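Textile Care and Household Management
Unit Handout: Fabric, Fiber and the Domestic Wash

Prepared by Costel Neagu for the Fadstead evening program. Students should read this handout before the practical session and bring it with them.

Purpose of the unit

This unit covers the care of everyday fabrics in the home. Students will learn to identify the common fibers, read a care label, choose a wash program and explain why a garment has shrunk, faded or lost its shape. Ironing and stain removal are covered in the next unit and will not be assessed here.

Fiber groups

Household fabrics fall into two broad groups. Natural fibers come from plants (cotton, linen) or from animals (wool, silk). Manufactured fibers include polyester, nylon and acrylic, together with viscose, which is made from wood pulp by a chemical process. Many garments are blends. A blend should be washed according to the needs of its most delicate fiber, even where that fiber makes up a small share of the cloth.

Cotton is stronger wet than dry and tolerates vigorous washing. Viscose behaves in the opposite manner and may tear if wrung out. Wool fibers are covered in fine scales, which lock together under heat and movement. The result is felting, and it cannot be reversed.

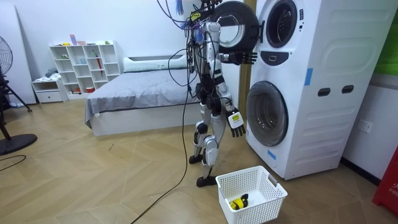
Care labels

The care label is normally sewn into a side seam or at the back of the neck. The washtub symbol gives the highest recommended water temperature. A single bar beneath the tub calls for a milder action, and two bars call for a very mild one. A hand in the tub means hand washing only. A square containing a circle refers to tumble drying, and dots within the circle show the heat setting. A cross through any symbol forbids that treatment.

Students are reminded that the temperature on the label is a maximum. Lightly soiled clothing may be washed at a lower setting.

Sorting and loading

Sort first by color, then by fiber, then by degree of soiling. New dark garments should be washed alone or with similar colors for the first few washes. Empty the pockets, close zippers and turn printed items inside out. Heavy articles such as towels should be kept apart from light shirts, as the difference in weight can strain seams and unbalance the spin.

The drum should be filled loosely enough for the load to lift and fall. An overfull drum rinses poorly and leaves detergent in the cloth. A very small load may gather on one side during the spin, and several items of similar weight should be added where possible. 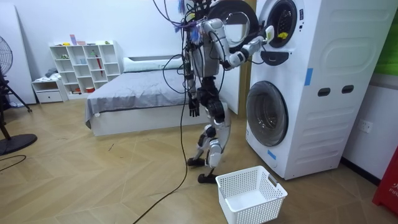 Water and detergent

Detergent contains surfactants, which lower the surface tension of water and allow it to enter the cloth. Many powders and liquids also contain enzymes. Proteases act on protein soils such as egg and blood, and they should be kept away from wool and silk, both of which are themselves proteins.

Hard water reduces the effect of detergent. The supply at Amarby is hard and the supply at Bravstead is soft, so students living in the two towns should expect to use different amounts. The dosing table on the package should be followed in each case.

The Abdella wash diary

The Abdella wash diary was kept by households taking this course in earlier years. It records 1,462 loads from 56 households. Of these, 1,106 were entered as mixed loads, containing more than one fiber group. The diary will be used in the practical session, when students will work in groups of 4 to sort a written list of garments into suitable loads.

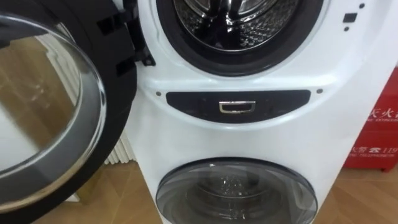 Drying

Line drying is gentle on most fabrics. Knitted wool should be dried flat on a towel, away from direct heat, as its own wet weight will stretch it on a line. Cotton jersey may shrink in a tumble dryer through the release of tension left in the yarn during manufacture.

Preparation for the practical session

Copy the care labels of three garments made from different fibers, including one blend. For each garment, write down the fiber content, the proposed wash program and the proposed method of drying. Written work is due in August, before the start of the session at 6:30 p.m.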